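Two arms on the packing bench

The packing supervisor at Truvley has worked there for 17 years, long enough to remember when the lunch packs went out in cardboard trays tied with string. She asked us not to use her name. "Everyone on site knows who I am anyway," she said.

Truvley puts together packed meals for work crews and school camps. On a busy day in June it sends out 4,000 of them. Each one gets a roll or a bun, a drink and something small on the side, and until last year every item was picked up and bagged by hand.

The company that installed the robots, Bestar, began with a single two-armed unit at the end of the line. It was given the odd orders, the ones where the contents change from customer to customer. The supervisor thought that was the wrong way round. "I'd have started it on the plain ones. They said the plain ones were already quick and it was the mixed ones that held us up. Fair enough, they were right about that."

Zip bags took the longest to sort out. A person pinches the film and rubs it open without thinking. The robot had to be taught where to take hold, and the staff did much of the teaching, guiding the arms through the job over and over in a side room before the early shift. 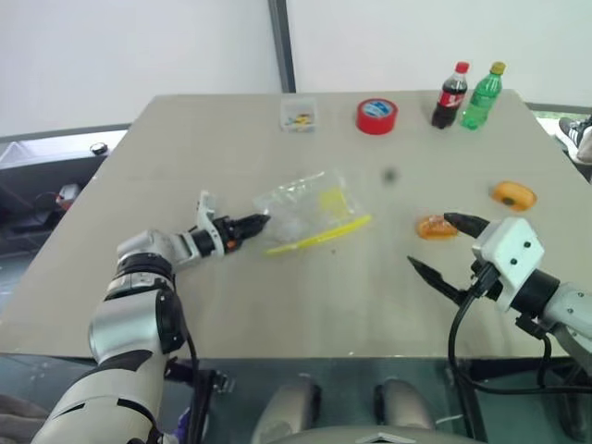
"Bread was the other one," she said. "You can squash a roll and not know until the customer rings you. We had a fellow who'd been a baker, and he'd stand there and say no, too hard, do it again. He was very patient with it. More patient than he was with us."

The unit now does 700 packs a shift. Nobody was let go when it came in, though two casual positions were not filled again, and she doesn't pretend otherwise. "People noticed. You can't tell them it makes no difference when there's two fewer names on the roster."

For those who stayed, the day is different. There is less standing in one spot and more walking between stations. Three of the packers have been trained to restart the arms and clear a jam, and they are paid a higher rate for it. She had to argue for that. Management's first offer was a certificate.

Her own wrists are better. She had a brace on the right one for most of a winter and hasn't worn it in months. What she misses is the talk. "When there were six of us down one bench you heard everything. Whose kid was sick, who was moving house. Now you have to go and find people."

A second unit is due once the Cikameck contract begins, and the packaging supplier, De Graaf, has sent samples of a stiffer bag that should be easier to grip. She has tried it herself and doesn't like the feel of it. She has asked for another 100 to test before anyone signs for a full order.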